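Reusable cup discount at Cronin Coffee – gone??
Drundeswood Community Board > Food and Drink

mossyboots
So I go in to Cronin before work, hand over my own cup like always, and theres no discount anymore. Full price. Asked why and got a shrug. Been doing this since July and was getting a free drink out of it every couple weeks. Anyone know if the Prolden Street one still does it?

fernandfog
Prolden Street stopped too. Sign by the register came down last week. They still fill your cup, you just don't get anything for it.

tallpaul_nope
Good. Held up the line every single morning. Person in front of me last time had a mug that didn't fit under the machine, so they made it in a paper one and poured it over. Then threw out the paper one. What's the point
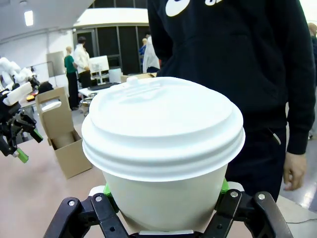

Paper cups get a bad rap anyway. They take almost no room in the trash and I reuse the lids for starting seeds. Three mornings a week, not the end of the world.

mossyboots
Three mornings a week times everybody in town. My office went through a sleeve of 500 before summer was over and there are 6 of us plus visitors. And the lining means you can't put them in with regular paper here, I called the county.

fernandfog
County told me the opposite, lids yes, cups no, but the Fedberg drop-off takes both. Worth a call before you drive out.

quietcorner114
Can we talk about glass. I quit paper and plastic both, I just use a plain tumbler at my desk. Washes clean, no old coffee smell. Steel ones always taste weird by lunch 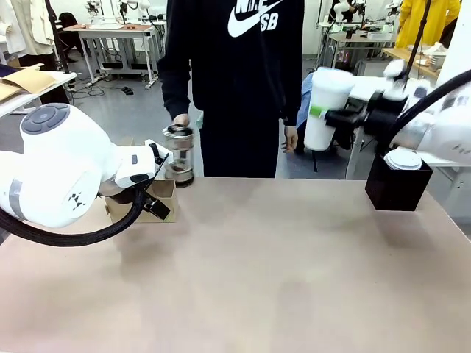

Only downside is it doesn't travel. Tried a glass one with a sleeve in the car and it lasted a month. For the walk in I still cave and get paper sometimes.

tallpaul_nope
Glass for hot coffee, no thanks. Burned fingers. Tea maybe.

quietcorner114
Let it sit a minute? Works for me

mossyboots
ok we're drifting. Has anyone emailed Cronin? I'd take even a stamp card over nothing – they had one years ago, tenth drink free.

fernandfog
Emailed. Auto reply so far. Will post if I hear.

tallpaul_nope
Stamp card I could get behind. As long as its not an app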